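Owen Council Places Ambulance Staffing Levy on November Ballot

OWEN – The Owen City Council has voted to place a public safety levy before voters in November, setting up a decision on whether the city should pay for a second overnight ambulance crew and reopen the Stusola station to emergency medical staff.

The measure would add $100 a year to the property tax bill of each residential parcel and $1000 to the bill of each commercial parcel. If approved, the charge would appear on bills the following year and would expire after five years unless voters renew it. Low-income homeowners who already qualify for the city's utility discount would be exempt.

Under the current schedule, one city ambulance is staffed from 10 p.m. until 6 a.m. When that crew is on a call, dispatchers request help from the neighboring Hesus Fire District under a mutual aid agreement that has been in place for more than a decade. The district notified the city in the spring that it intends to limit the number of overnight calls it answers outside its own boundaries and asked that the agreement be rewritten before it comes up for renewal.

According to the staff report presented to the council, Hesus crews answered 2000 calls inside Owen city limits during the last budget year. Most were medical calls, and a large share came from the neighborhoods east of the rail line, where the Stusola station stood until its ambulance was moved downtown as part of an earlier round of budget cuts. The building is still used for equipment storage and would need new sleeping quarters and a replacement generator before crews could be assigned there.

The council approved the ballot language after a public hearing that lasted until shortly before 11 p.m. Two members voted against it. Both stated that they supported the second crew but wanted the city manager to look first at overtime spending and at the fees paid by large employers, including the Fleltodico distribution center, whose site generates frequent medical calls. 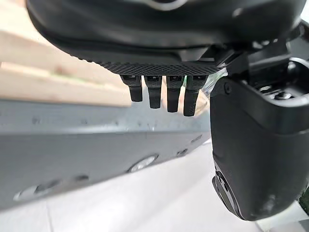

Horacio Palma told the council that his street east of the rail line had waited long enough and that he would vote for the levy, but that he wanted it in writing that the money could not be moved to other departments once it was collected. He also asked why commercial parcels of very different sizes would pay the same amount.

The city attorney responded that the ordinance creates a separate fund limited to emergency medical staffing, vehicles and station repairs, and that any change in its use would require another public vote. On the matter of commercial parcels, the finance department advised that a flat charge was easier to administer and less likely to be challenged in court. The council directed staff to return with an estimate of what a charge based on building size would raise, although the ballot language itself will not change.

An annual report on spending from the fund would be required by the ordinance and would be posted on the city website each October. The report must include overnight response times for each of the city's service zones – a requirement added during the hearing at the request of several residents.

If the levy fails, the city manager has stated that the existing overnight schedule will remain in effect while talks with the Hesus Fire District continue. The district's board has offered to extend the present agreement for six months under its current terms. Any extension beyond that period would carry a charge for each call, and the amount has not been settled.

A simple majority is required for passage. The city clerk will accept written arguments for and against the measure for inclusion in the voter guide until 5 p.m. on the last business day of the month. Arguments may be submitted in person or by mail and are limited to 300 words. Residents who are unsure whether they would qualify for the exemption may contact the utility billing office, which will handle applications for both programs.

Two public information sessions are planned before ballots are mailed, one at City Hall and one at the Stusola branch library. Times will be listed on the city calendar.

Related items

Hesus Fire District Board Reviews Mutual Aid Terms
Owen Council Delays Decision on Downtown Parking Rates
Stusola Branch Library to Extend Evening Hours
County Dispatch Center Seeks Applicants for Night Shift
Voter Registration Deadlines and Drop Box Locations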